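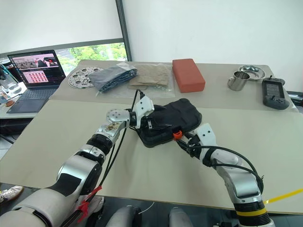

Ticket 519
Subject: Label printer on Norideck queue drops jobs after the first page
Status: Resolved
Opened by: Morena Pellegrini
Assigned to: Arif Marikar
Site: Keltstead, shipping office
Opened: March 10, 2024

Morena Pellegrini
Multi-page label jobs sent from Norideck stop after one label. The queue shows the job as complete. Single labels print fine. Packing slips go to a different printer and are not affected. Power cycled the printer twice, same result.

Arif Marikar
Which workstation are you sending from, and does it happen from the other one? Please also print the configuration label (hold Feed until the light blinks, then release) and attach it.

Morena Pellegrini
Both workstations. Config label attached. A batch of 12 gives me one label and the other 11 never come out.

Arif Marikar
Config label shows 600 dpi, media type continuous, sensor set to none. The stock you use is die-cut with gaps, so the sensor should be on gap. Did anyone run a reset on this printer?

Morena Pellegrini
Zixuan changed the print head last week. I don't know about a reset.

Zixuan Deng
Yes, I did a factory reset after the head swap. The old head left a white line down the barcode and I wanted to start clean. I restored the network settings and darkness. Did not touch media.

Arif Marikar
Set media type to gap and ran calibration from the web page. It fed five labels and stopped on the edge. Retested with a batch of 12 from workstation A.

Result: one label, then nothing. Queue says complete. The media setting was wrong but it is not the cause of this fault.

Captured the raw job to file on the print server. The file contains all 12 label formats, each with its own start and end command. So Norideck and the server are sending the full job. Sent the same file straight to the printer over the raw port, bypassing the queue. All 12 printed.

Weidong Yan
Check the port on the queue. We moved the Feng printers from LPR to raw in September, and this one may have been skipped because it was in the repair cage.

Arif Marikar
Confirmed. The queue is still on LPR with byte counting off. Switched to raw, disabled SNMP status, restarted the spooler.

Tests after change:
Batch of 12, workstation A: 12 printed
Batch of 12, workstation B: 12 printed
Single label, both workstations: OK
Job canceled at the printer: clears from queue, next job prints

Morena, please run a normal shift on it and report back before I close.

Morena Pellegrini
Ran the Jelura orders this afternoon, no missing labels. The text is a little lighter than before.

Zixuan Deng
Darkness was restored to the value for the old head. Raised it by two and the barcodes scan at the dock.

Shuzhen Kang
Please add the sensor setting to the head replacement checklist. It only lists network and darkness.

Arif Marikar
Checklist updated with media type, sensor and calibration. Queue export saved with the other Keltstead printers. Closing.

Resolution code: Configuration, print queue port
Related tickets: none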